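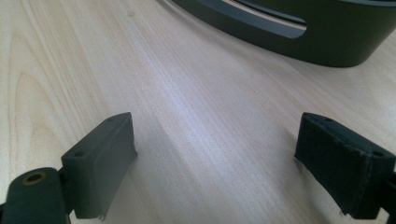 Jalberg Table Oil, clear satin

Hard wax oil for indoor tables, desks and counters. Made by us in Grultulstead, small batches. One can does most kitchen tables, both coats, with a bit left over for touch-ups.

New in the shop: the Bai applicator pad, see further down.

What it is

Plant oils and wax in a low odor carrier. Soaks in, hardens in the wood, leaves a thin wax layer on top. No plastic film, so nothing to peel. You can patch one spot without sanding the whole top, which is why most people switch from varnish in the first place.

Satin only for now. We get asked for dead matte a lot. Working on it, no date yet.

Color

Clear. Will still warm up pale woods a little, every oil does. If you want to know how much, wipe a bit of water on the bare wood — the wet color is close to what you get. On ash, oak, beech and maple it stays light. Walnut goes a good deal darker. Pine goes yellow over the years whatever you put on it, sorry.

There is also Jalberg White, same oil with a little white pigment, for people who want to keep a raw look. Do not mix the two in one coat. Shake the White hard and keep stirring, the pigment sinks.

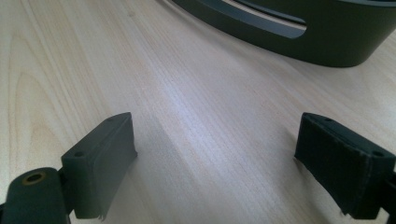 Pale wood tabletop, straight grain with curved figure at left.

How to use

Sand to 80 first if there is old finish on it, then work up through the grits. Stop at 150 for a dining table. Going finer closes the wood up and the oil just sits there. Vacuum, then wipe with a dry cloth. Not a tack cloth, some of them leave a residue and you get fish eyes.

Stir the can. Pour a little on the table, less than you think. Spread it with the pad along the grain until the surface looks evenly wet. Wait 30 minutes. Wipe off everything that hasnt soaked in, and then wipe again with a clean cloth. Most of the bad results we see come from oil left on the surface. It goes tacky and stays tacky.

Overnight, then a second coat, thinner. Same wiping. Do the underside too, one coat is enough. A top oiled on one side only can cup.

Light use the next day. Full cure takes 5 days in a warm room, longer if its cold or damp. Keep water, hot pans and table cloths off until then.

SAFETY — oily rags can heat up and catch fire by themselves. Lay them flat outside to dry or put them in a metal can with water and a lid. Never in a pile, never in the trash bag. Please read this one twice.

Day to day

Damp cloth, mild soap, dry after. No bleach, no scouring cream, no spray polish with silicone in it. Silicone makes the next coat of oil crawl and there is no easy way to get it out again.

Red wine, coffee, beet juice: fine if wiped up the same evening. Mustard and turmeric are a problem, get those off right away. Water rings usually go with a white pad and a few drops of oil, rub, wait, wipe. Black rings are iron or deep water and need sanding.

Re-oil when water stops beading. For a family table that might be once a year, for a desk a lot less.

Bai applicator pad

Dense white pad with a grip on the back. Lint free. Wash in warm soapy water straight after use and it will do several tables. Sold in packs of 2. Fits the Velness handle if you already own one, no need to buy another.

Does it work over...

Old oil, yes, after a light sand. Old wax, no, strip it first. Varnish or lacquer, no, has to come off completely. Stain, yes if its water based and fully dry, but test underneath the table before you commit. Veneer, yes, just be careful with the sander. Laminate, no — nothing to soak into.

Storage

Cool, dry, lid on tight. Press the lid down all the way round and wipe the rim before you do. A half empty can will skin over in time. If the skin is thin, cut it out and strain the rest. If the oil has gone thick like honey, dont use it.

Keep from freezing. We dont ship cans in the coldest weeks, so order ahead if you have a winter project.

Stock note, 25/06/2026: clear is back on the shelf after selling out in May. White is low. Pads are in.

Samples avaliable, just ask and tell us what wood you have. Technical questions go to Mingxuan Long in the workshop, who answers mail in the afternoon.

© Jalberg Finishes, Grultulstead | Contact | Shipping and returns | Safety sheets | Back to top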